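Kerekes Vacuum Systems
Customer Service, Wamemwood Site
Service Log: Ion Source Bench, Drusness Laboratory
Status: Open, awaiting part
Priority: Normal
Date opened: 27/12/2025

Reported problem

The customer reports that the beam current on the Priltumstead ion source drops out during long runs. The source starts normally and reaches its set current. After a period of steady operation the current falls to zero, the high voltage supply trips, and the control software shows "Extraction Fault 14." The source can be restarted after a wait. The customer states that the fault was not present before the last cathode change.

Initial response

The customer was asked to supply the event log, the pressure readings for the same period, and the settings file. All three were received. The customer was also asked to leave the source under vacuum and not to raise the extraction voltage above its present setting until the log had been reviewed.

Log review

The event log contains 3,116 entries. Of these, 3,067 are routine status messages and were set aside. The remaining entries include five extraction faults. In each case the pressure in the source chamber rose shortly before the trip. No fault was recorded while the gas inlet valve was closed. The settings file matches the values recorded at installation, except for the gas flow, which had been raised by the operator after the cathode change.
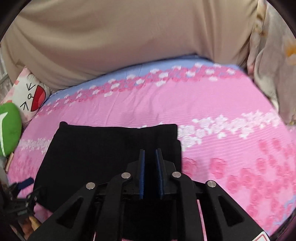

Step 1. The customer was instructed to return the gas flow to the installation value and repeat the run. Result: the source ran longer before tripping, but the same fault appeared.

Step 2. The customer was instructed to inspect the high voltage cable and its connector with the supply switched off, locked out and grounded. Result: no marks or loose contacts found. The connector was cleaned and refitted. No change.

Step 3. A leak check with helium was carried out by the customer on the source flange, the gas line and the feedthroughs. Result: a small response at the cathode flange. No response elsewhere.

Step 4. The cathode flange was opened under our telephone guidance. The customer found that the copper gasket from the earlier assembly had been used a second time. A new gasket was fitted and the bolts were tightened in the order given in the manual. Result: base pressure returned to its normal range. One further trip was recorded during the following run.

Assessment

The reused gasket accounts for the pressure rise. The remaining trip is believed to come from deposits on the extraction insulator, which may have built up while the leak was present. This has not been confirmed.

Action

A replacement insulator has been reserved at Wamemwood and will be shipped in February with the next scheduled delivery to Drusness. Until it is fitted, the customer is advised to limit run length and to save the event log after every trip. Gaskets must not be reused after a flange has been opened. The ticket will remain open pending a full-length run with the new insulator in place.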